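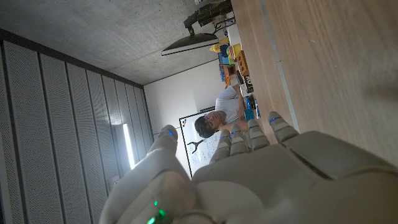
Tistside Student Robotics Club, Shared Workshop Group

Teaching Two Hands to Fold a Cloth: our project report
Written up by Ese Bashir, May 2018

So, the short version: we wanted a two-armed robot that could fold a cloth on an ordinary table, and we wanted to do the work in the shared workshop instead of a proper lab. I've tried to write down what we did in the order we did it, with the mistakes left in (there are plenty!), so the next group can skip a few of them.

There were four of us. Ieva Rimkutė did the wiring and most of the swearing, Ikechukwu Ibrahim wrote the control code, Dima Smadi looked after the table, the lighting and anything to do with screws, and I did the testing and kept the log. Parviz Kermani was our supervisor and came in when we got properly stuck.

Why cloth? Mostly Ikechukwu's fault. We'd started in October with blocks and cubes, and they were going well enough that we were getting a bit smug. A block stays the shape it was when you last looked at it. A cloth doesn't, and the moment you touch one corner the other three have moved as well. He brought a tea towel in, put it on the table and said that was the project now, and we were all daft enough to agree.

The first month of cloth work went on grasping and nothing else. Our early plan was to press a fingertip down on the corner and drag it towards the thumb. That's fine on a thick towel, but on thin cotton the finger just skates over the top and pushes a ridge along in front of it. We got much better results by bringing the corner to the table edge, letting it hang over a little and pinching it there, with the thumb on one side and the index finger on the other. I logged 1295 pinch attempts with that method before Parviz told me to stop and go home.

Then came calibration, which I'd happily never do again. The arms have to agree on where the table is, and ours got nudged every time someone leaned on it. Dima's answer was a strip of tape across the top as a reference line.
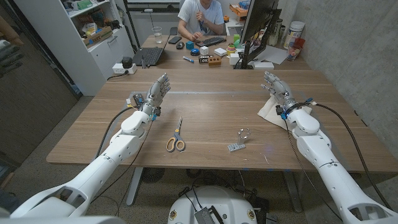 It cost next to nothing and saved us hours. Each session began with both arms lining up to the tape, and if either one was out we sorted it before touching any cloth. We kept the speed right down too, partly for safety and partly so I could see which finger had let go first.

Cables were the other big headache. Ieva's first layout had them pulled neat and tight along the arms, and it looked lovely until a wrist turned further than she'd planned for and yanked a connector out. The second layout has big lazy loops at the wrists, and it looks a mess, but we've not lost a connector to it yet. If you copy one thing from us, copy the loops.

On the code side, Ikechukwu split the fold into short moves: find a corner, pinch, lift, carry, lay down, let go. Letting go was surprisingly hard! Cotton clings to fingertips, and opening the hand too quickly drags the corner back with it. We ended up opening the thumb first, waiting 300 milliseconds, then opening the fingers. I'd love to say we worked that out from theory, but Ieva suggested it over a sandwich and we just tried it.

The full log runs to 2658 lines, one for every move we attempted, and it's in the club folder with the spreadsheet. I've marked the ones where the fault was ours (wrong file loaded, towel put down the wrong way round) so they don't get blamed on the robot.

For the final test we ran the whole fold 31 times with a cloth none of us had practised on. Single folds were good. Second folds were patchy, mainly when the top layer slid while the lower one stayed put, and we ran out of term before we could fix it. Dima reckons a softer fingertip would help. I think we need to look at the cloth again between folds, and we've agreed to disagree until the next lot take over. 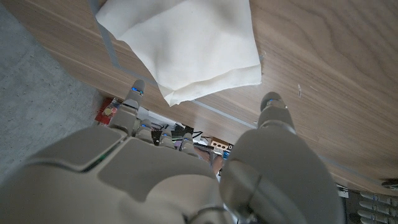
Do you need two hands to fold a cloth, or would one do?
One hand can manage a simple fold on a small cloth if the table has enough grip to hold the rest still. For anything bigger we'd use two, so that one hand can pin the cloth while the other carries the corner across.

Spare connectors are in the drawer marked Stetby. Please put the tape back if you move it.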